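Home | Arms | Grippers | Workcell Kits | Spares | Support

Print this page | E-mail this page

Havedell Z2 Tabletop Arm, Workcell Kit

The Z2 kit is intended for teaching labs and small development groups that need several identical pick-and-place stations on a fixed budget. Structural parts are 3D-printed. Joints are driven by hobby-class servo motors on a shared bus. The kit is supplied unassembled or, for an added charge, assembled and calibrated.

Before ordering, decide how many stations will run at the same time and how many will be held as spares. Most sites overestimate the first number and leave the second at zero. For a group of 12 stations, plan on 2 complete spare arms plus a stock of servos. A stripped gear stops a station completely, and a replacement servo takes less bench time than a repair.
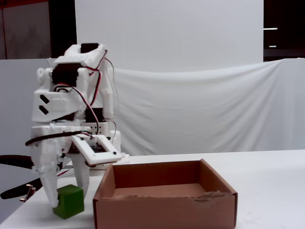
Payload and task selection

The arm is rated for a 131 g payload at full reach, gripper included. Starting tasks should use light, rigid objects with flat sides and a target container with low walls. Cardboard is acceptable as a container material. It should be fixed to the table with double-sided tape if runs are to be compared with one another. Tall bins force the wrist into positions where the lower link runs close to its limit, and cycle time suffers.

Table and mounting

The base is held by screw clamps, not included. Any rigid tabletop will do provided the clamp jaws can reach the edge. Folding tables are not recommended. A light-colored work surface simplifies color thresholding, and a plain cloth backdrop is a low-cost way to keep background clutter out of the wrist camera view. Allow clear space on the cable side so that the bus and camera leads can move with the arm through its full range. Leads that are tied down too tightly are the most common cause of connector failure reported to us.

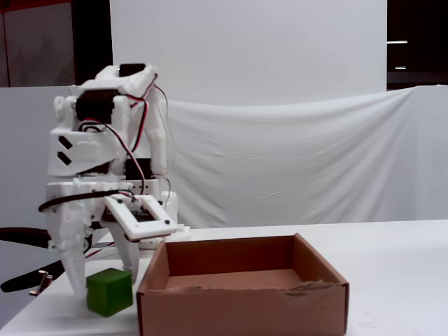 Budget items outside the kit price

Power supply, one per arm. Do not run two arms from one supply.
Clamps, two per arm.
Host computer. One host can serve two stations if the wrist cameras are set to the lower resolution.
Reprinted parts. Finger sets are treated as consumables. Files are supplied with the kit and any common filament printer can produce them.
Operator time for calibration after each servo change.

The board bracket at the wrist is slotted and its angle is set by hand. Mark the angle on the bracket before removing it, otherwise stored positions and recorded images will no longer agree.

Service life

In bench testing by Nuno Salgado, finger screws needed retightening after 400 cycles. Servo wear depends mainly on load and on how often the gripper is driven against a hard stop. Limit the closing torque in software. The default setting is conservative and should be left alone until the task is repeatable.

Ordering

Lead time for unassembled kits is 2 weeks. Assembled units are built to order and are quoted separately. Education pricing applies to purchases of four stations or more on one order. Prices do not include shipping or import duty. Purchase orders should state the plug type for the power supply and whether left-hand or right-hand cable exit is required. Cable exit cannot be changed after assembly without opening the base.

Technical questions before purchase: Matěj Říha, applications.
Quotes and education pricing: Albertina Falcão, sales.

Related: Z2 servo pack | Z2 finger set | Bollulon bus adapter

Last updated: April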